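# How to join a live online class and get your lab running

Read this before your first session with Dostholm. It covers signing in, setting up the practice database and finding the recordings later. Set aside 45 minutes, most of which is the download.

## Before the day

1. Open the enrollment email and click the Prulura link. Choose a password and sign in once.
2. Go to **My Courses** and check that your course is listed. If it isn't, write to Marisol Ferreira at the enrollment desk with your order number.
3. Run the sound test under **Settings > Audio**. A headset works better than laptop speakers.
4. Close any VPN. Prulura will load through most of them, but the screen share tends to freeze.

## Install the lab

The lab is a virtual machine with the database, the development tools and the sample application already on it. You need 16 GB of memory and 200 GB of free disk space.

1. Under **Downloads**, get the lab file and the small checksum file next to it.
2. Compare the checksum. A bad download usually starts fine and then fails in lesson three, when the sample tables are loaded.
3. Import the file into your virtual machine program and leave the network setting on NAT.
4. Start the machine and log in as `student`. The password is on page two of the course guide.
5. Open a terminal and type `labcheck`. Wait for the line that ends in `ready`.

If `labcheck` stops with error 163, the database listener hasn't started. Type `labstart`, wait a minute and run the check again.
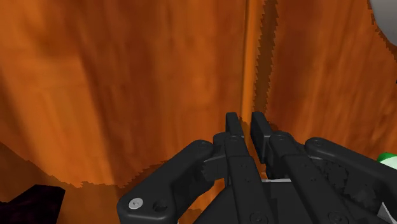 If you get error 242, the machine is short on memory. Shut it down, raise the memory to 8 GB in its settings and start it again.

## During class

Sign in ten minutes early. Your microphone is muted when you enter – use the hand button to ask a question, or type it in the chat. Brayden Vachon teaches the Tuesday evening group and stops for questions after each exercise.

Save your work to the `projects` folder. Everything else is wiped when you reset the lab.

## After class

Recordings go up under **My Courses > Replay** by noon the next day. Exercise answers are in the same place, as a zip file. You can watch a recording as often as you like while your enrollment is active, but it can't be downloaded.

To move to another group, fill in the transfer form before lesson two.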